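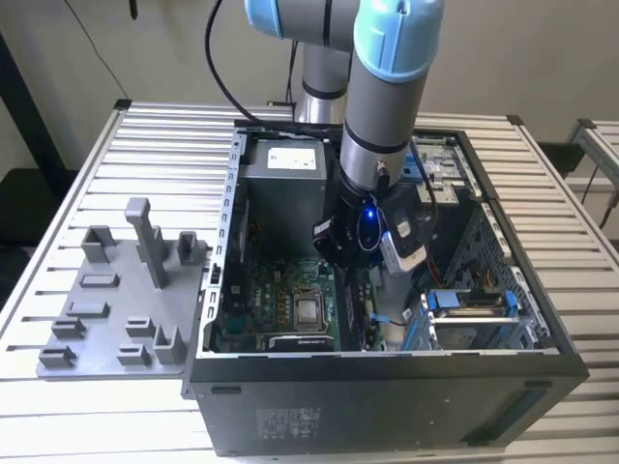
An open desktop tower, side panel off.

HOME & WORK | Repair, Reuse

Sunday morning in Trinham and the queue for the repair hall is already past the bakery. Kettles. A fan heater in a pillowcase. Two people with the same model of dead printer, comparing notes.

The town voted for this, sort of. In October the tip at Gulberg put its gate fee up and a lot of stuff started turning up on nature strips instead. Someone had a key to the old Gautier furniture showroom. Four trestle tables, an urn, done.

They've logged 2465 items so far. Toasters lead by a mile. Lamps second, and most of those only want a new plug or a fuse. Computers are slower – people bring them in for the photos on them, mostly, and don't much care if the thing ever runs again. 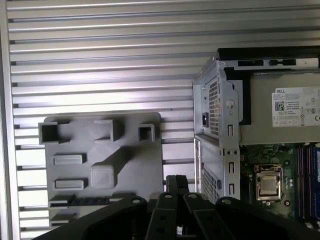 Grey holders on a ribbed metal bench.

Parts are the sticking point. A door seal for a ten-year-old Sondusach fridge took one bloke 152 emails and phone calls, by his own tally, and then it came in the wrong colour. He fitted it anyway. Others give up at the second call and you can't blame them.

What would help? Manuals you can read without a login. Screws insted of glue. Some shelf space too, the back room's full of vacuum hoses.

Doors close at 2, though they rarely do. Bring the cord. Bring the charger. Label your stuff, theres a whole crate of remotes with no owner.

Contact us | © Trinham Weekend Magazine | Back to top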